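Chamber Music Weekend – Subscribers' List
Subject: Re: Transfer of pass for the May weekend

Dear subscribers,

The festival office has received several questions similar to the one quoted below, and it seems sensible to answer on the list so that all passholders have the same information.

> I bought two weekend passes in the first sale and can no longer
> attend. A friend in the Lalano choir would like to take both. The
> website says passes are personal, but the confirmation letter says
> they may be "passed on with notice." Which one applies? Also, does
> the late concert at Romer Hall still need a separate ticket?
> I would rather not lose the money if it can be helped.

The confirmation letter applies. The wording on the website dates from last season and will be corrected. A weekend pass may be transferred once, in full, to a named person. It may not be divided, so that one person attends the first evening and another the second. Where two passes were bought in a single order, they may go to the same person or to two different people.

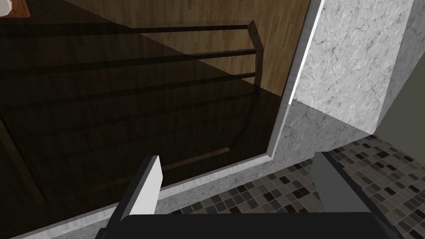 HOW TO TRANSFER A PASS

Write to the festival office from the address used for the original order. Please give the order number, the name of the new holder, and an address at which that person can be reached. The office will cancel the old pass and issue a new one. No fee is charged. Requests must reach us by noon on the day before the opening concert, and after that time the box office at Romer Hall is unable to make changes to names.

The price paid between the old and the new holder is a private matter, but the office asks that passes not be offered above face value. Offers above face value will be removed from this list.

THE LATE CONCERT

Romer Hall seats 256, and the late concert is included in the weekend pass this year. Passholders do, however, need to reserve a place, as the Gisler Quartet program has drawn a good deal of interest from outside the subscription. Reserved places are held until 9:45 p.m. and then released to those waiting at the door.

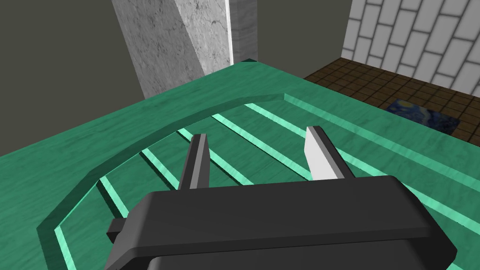

A reservation does not move automatically with a transferred pass. The new holder should make a fresh one, and the previous holder should cancel, so that the seat is not shown as taken twice. The same rule covers the open rehearsal of the Cello Series, where seating is limited to the balcony and the front doors close when the rehearsal begins.

Passes that cannot be transferred may be returned to the office as a donation, and a receipt will be sent on request. Refunds are made only if a full evening is canceled. A change of performer or program does not count as a cancellation.

With kind regards,
Veronika Bühler
Subscriptions, Festival Office

Filed under: Tickets & Passes, Subscribers

3 comments

M.T.: Thank you. Does the new holder also get the printed program book, or was that only for the first sale?

Festival Office: The program book goes with the pass and can be picked up at the box office.

oldviola: Would it be possible to reserve for the late concert by phone? The online form rejected my order number, 3095, both times.

Recent messages
Parking near Romer Hall during the May weekend
Cello Series: change to the order of the program
Wanted: one ticket, Gisler Quartet, any seat
Rides from Lalano after the late concert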